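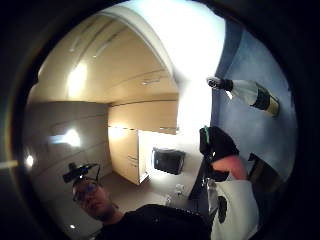
Can a machine put the bottles away yet?

Short answer: no, so keep reading for how to do it faster yourself. Longer answer: bits of it, sort of, and it depends a lot on your kitchen.

I get this question more than any other on the page now, usually from people who bought a robot vacuum, loved it, and started wondering who was going to do the counters. I wonder too! I clean two kitchens a week (mine and my uncle's over in Ullonside) and I would hand over the under-sink cabinet tomorrow.

Picking up a bottle looks like the easy part. Reach, close your fingers, lift. But look at how many ways a bottle can sit. Upright on a shelf is fine. Lying on its side is harder, jammed behind the dish soap is harder again, and a half-full one shifts its weight the second you tip it. Your hand sorts that out before you've had a thought about it. I asked Yaw Akpalu, who repairs packing machinery at Ruotsalainen, and he told me their line handles bottles all day long, but every one is the same size and arrives facing the same way. Put my cabinet on his belt and he'd be there until midnight.

What I'd hand over today

Floors, yes. My Zasar cost $484 and has earned it, provided I pick up first. Small things on the floor are still your job – socks, bottle caps, anything with a cord. I do one lap of the room before I press start and that's saved me a lot of digging around in the brush.

Dishes, yes, and we've had that robot for decades. It's the dishwasher. Loading it is still on you.

Windows, maybe. Big flat panes only. I borrowed a Cornico for a weekend and it did a nice job in the middle and left me all four corners.

Wiping glossy cabinet doors, no. I use a barely damp microfiber cloth, top to bottom, then a dry one right behind it. Shiny fronts show every streak once the lights are on, so check them from the side before you put the cloth away.

Sorting the cleaning cabinet, no, and I'd be nervous about it even if the gripping part was solved. The reason is the label.

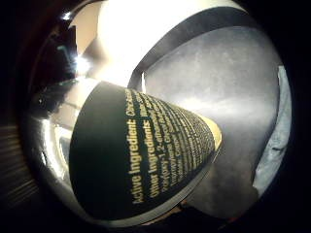 "Active Ingredient:" and "Other Ingredients:" in small gold print. Bring your glasses.

Read before you shelve

Reading small print off something round is a pain for people, and a camera has the same trouble: the words wrap out of sight, shiny surfaces throw light back, and the far end turns to mush. Isamu Aoki, an old neighbor who tinkers with this kind of thing, ran a reading app on 35 bottles from my two kitchens. It got most of the big brand names. Ingredient lines were another story, and those are what you need when you're deciding what can sit next to what.

So, by hand, the way I do it:

Take everything out first. Everything! Last June I found 14 bottles at my uncle's that he swore he didn't own.

Wear gloves. Old bottles leak down the sides and you can't always see it.

Turn the bottle slowly under a good light and find the ingredient lines. If they're too small, take a phone photo of each side and zoom in.

Keep bleach away from ammonia and away from anything acidic, vinegar included. Separate bins, and never pour leftovers of one cleaner into another bottle.

Anything with a label you can't read goes in a box for your local hazardous waste drop-off. Don't sniff it to find out.

Garden and bug products don't live in the kitchen at my house. They go up high in the garage with the door locked.

Write the month you opened it on a strip of masking tape. Tape over the cap seam if it's a dripper.

The whole cabinet takes me 16 minutes when I've kept up with it and most of a morning when I haven't.

Will it change?

I think so, gradually. Isamu is more hopeful than I am and says grabbing has come a long way, and that the messy stuff (soft bags, slick plastic, things that tip over) is where the work is going on. Yaw would settle for a machine that puts the cap back on. I'd like one that wrings out the cloth.

If you've got something at home that does more than floors, write and tell me what it is and what it dropped. Next time I'm doing oven racks, and you'll want an old bath towel for that.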